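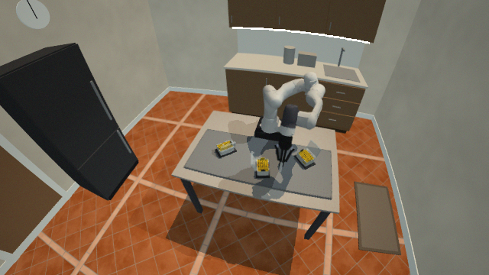
Kitchen cell in the Cutivetti simulator: white arm, gray mat, three trays with yellow contents.

Cutivetti Tabletop Kit
Sold by Gonero. Reviewed by Venla Tuominen.

Gonero sells Cutivetti as a way to try out tray handling before you buy an arm. You get a simulated kitchen, a six-month license and up to 1000 randomized layouts. I ran 543 of them and would hold off on the order form.

The rendering is fine. Arm shadows fall across the mat, the tile floor has proper grout lines, and someone bothered to hang a clock above the refrigerator. None of that helps a gripper close on a tray. What I wanted was contact behavior I could trust, and the manual gives friction 2 paragraphs, one of them copied from the install guide.

Tray angles do vary from layout to layout, which I liked. Lighting barely does. I asked support whether a policy trained here had been run on a real table, and Agnese Uibo wrote back on Friday that a report is planned for February. Fair enough, but the sales page already says "ready for the floor."

Included: simulator, kitchen cell, 2 seats, email support
Not included: hardware, calibration tools, custom trays
Trial: on request from the Riihimäki office

Get the trial first - and bring your own trays if they will let you import them.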